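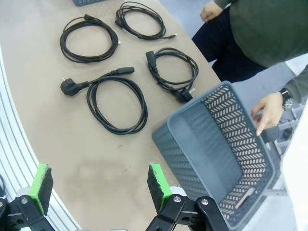
Nigel Staniforth wrote to me last August to ask why his creek had foam on it, and whether that meant the fish were all going to die. He was pretty worried. I wrote back, and then I thought, well, plenty of other kids must wonder about creeks too, so I'm going to tell you how people find out if one is healthy.

## The trick with the tiny animals

I live near a creek called the Noncombe. It's skinny and a bit muddy and I love it. For a long time I thought you could tell if water was clean just by looking at it. Nope! Clear water can have stuff in it that makes animals sick, and brown water might only be carrying a little dirt after a rainstorm.

So who knows if the creek is okay? The bugs do!

If you gently lift a rock from the bottom of a creek and peek underneath, you might see small wriggly things holding on tight. Some are baby mayflies. Some are baby stoneflies, which have two tails (baby mayflies mostly have three, but a few kinds have two, just to confuse us). They breathe through gills, sort of like fish do, and stoneflies are super picky. They need cool water with lots of oxygen mixed in. If the creek gets dirty, they are some of the first to disappear.

Worms and leeches aren't nearly so fussy. They can live in clean water or yucky water. If you find only worms, something may be wrong. If you find stoneflies, mayflies and a bunch of other critters, I do a little dance.

## What I do on Thursday

On Thursday after school, 14 of us walk down to the bridge at Gruvthorpe, grown-ups included. One person holds a net against the bottom. Another person stands upstream and shuffles their boots in the gravel for 60 seconds (it feels like forever when the water is cold). Everything that gets loose floats into the net, and then we tip it into a pan of creek water and look, look, look. After we write down what we found, everybody goes home to the creek. The bugs, I mean!

We also dip in a thermometer. Warm water can't hold as much oxygen as cold water, so shade from trees really matters. People in our town have planted 400 willows along the Narnum side, and I'm hoping they grow fast.

## So what about the foam?

Sometimes foam is just nature. When leaves rot, they let out stuff that makes water bubbly when it tumbles over rocks. That foam is often tan and smells earthy. Foam that smells like soap or perfume could be pollution, so don't touch it, and tell a grown-up who can report it.

If you want to look under rocks yourself, take an adult, stay where it's shallow, and put every rock back the way you found it. Somebody lives there.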